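Kostidov Lamo Two-Arm Simulation Package

Overview

The Kostidov Lamo package allows institutions to prepare and assess two-arm handling tasks in a simulated household room before any hardware is committed. It is supplied as a licensed software product with a library of furnished rooms and a control interface for both arms. The present release is dated May 24, 2022.

Working with both arms

Each arm may be commanded separately, or the pair may be run from a single task file. Tasks are viewed from the robot's own position, so that the operator works from the same view as the control software. A small white arrow marks an object on top of the green unit, while the right-hand tool is brought up to the unit's lower front.

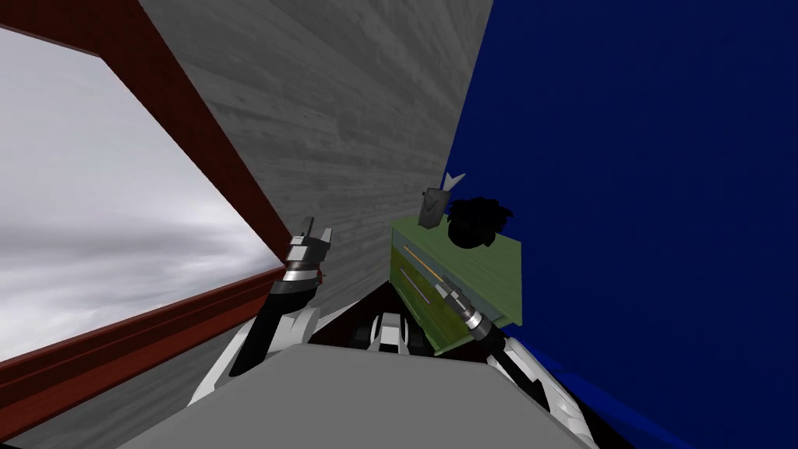 Laurier Nguyen asks whether the two arms can be slowed independently during an approach, as the Kellach laboratory found a shared speed setting too coarse for work close to furniture. Independent speed limits are included in the standard licence. They are set in the task file and may be altered between runs without reloading the room.

Close-range views

A second set of views is provided for work near a surface. These are intended for checking clearance between the gripper and the furniture, and may be saved with the record of each run. Users should note that a large panel close to the viewpoint will fill most of the picture. The viewpoint may be moved in the settings menu where a wider view is required.
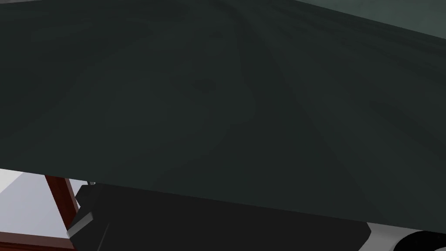
Close-range view: black gripper part beneath a dark panel, with reddish-brown furniture beyond.

Licence and supply

Order code: Lamo 52
Arms supported: 2
Room layouts in library: 47
Stored runs per licence: 3000

Licences are issued to named departments and are renewed each September. Installation and initial training are arranged through Schnyder, to whom requests for a trial licence should also be addressed. Existing licence holders may obtain the present release without further charge.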